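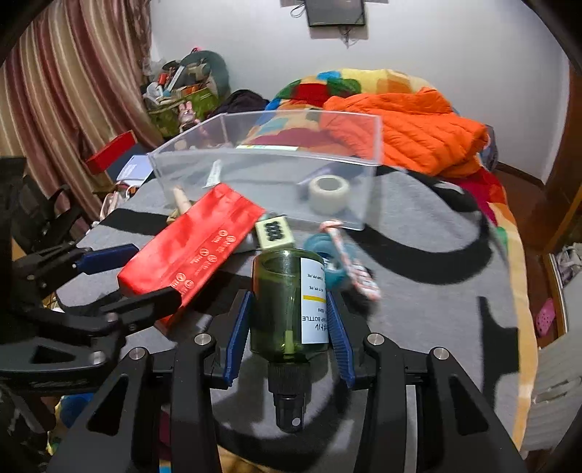
Christos Fragkou wrote to me that he sprays his fern every morning before work and it still gets brown tips, so what is he doing wrong, and should he spray two times?

Christos, I did the same for years, so please do not feel bad. I will answer in a thread, it is too long for one reply.

Chrysanthi Nikolaidis
29 June 2020

First, what spraying does. You put small drops on the leaf and the air close to it becomes more humid. Then the drops dry and the air is again like the rest of the room. In my living room I measured it last winter with a Dakotix hygrometer, placed in the middle of the leaves.

Before spraying it showed 29 percent. Directly after, it went up very nicely and I was proud. After 10 minutes it was back to 29. I repeated it on another day with the window closed and the door closed, and the result was the same.

So if you want humidity for the whole day from a spray bottle, you would have to stand next to the fern the whole day. I work from home now and even I can't do this.

What are brown tips, then? In my experience with ferns, most often it is the soil that was dry one time too many. A Boston fern does not forgive this quickly. The frond which turned brown stays brown, also when you do everything right afterwards. You have to look at the new ones.

Put your finger in the soil up to the first joint. If it feels dry there, water slowly until it comes out at the bottom, wait a little, and empty the saucer. I check mine every 4 days in winter and every day in this heat.

Second possibility is the heater or the air conditioner. My fern number two stood one meter from the air conditioner and lost half of its leaves in one summer. I moved it to the bathroom shelf and gave it nothing special, only the usual water. By October it looked like a plant again.

Third is the tap water. In Prirnlow it is quite hard, you see it in every kettle. When I sprayed with it, the leaves got white spots, and on the dark leaves of my ficus they were very ugly. I wiped them with a soft wet cloth, leaf by leaf, a whole Sunday evening with the radio.

If you like to spray anyway, take rain water or distilled water, and change it often. Old water in a warm room does not smell good after some time.

Somebody will ask about the tray with pebbles. I tried it. Under the pot it was a bit more humid, at the height of the leaves I could not see a difference. It is pretty though, and it catches the water I spill - I kept it for this.

What helped more was to put plants close together. I have now five of them on one low table and the hygrometer shows there a little more than on the bookshelf. Not a lot. The fern is in the middle, the cactus is of course not invited.

A humidifier works, yes. My sister has one from Oseck and her calatheas are beautiful. But it has to be cleaned every week and she tells me this in every phone call, so I decided I will have plants that can live with my air.

A question from the replies: "Is spraying bad, then? Should I throw away my bottle?" No, keep it! It is good for seeds which just came out, where a watering can would push everything into one corner. It is also good for washing dust off small leaves, and for cuttings under a plastic bag.

Also for orchids on a piece of bark, without pot. Those really want to be sprayed, roots included, and they dry fast. But I have killed two of them, so please ask someone else about this.

One more warning. African violets and other plants with hairy leaves do not like drops staying on them. My neighbor's violet got brown marks in this way while I was watering for her during her vacation. I bought her a new one at Kourkoulas, the garden shop near the bus station, and I also told her the truth.

Christos, so for your fern: finger in the soil first, then look where the warm or cold air comes from. Cut the brown fronds at the base with clean scissors, it will look poor for some weeks.

And please send a photo of the new leaves when they come. What kind of pot is it in, with a hole or without?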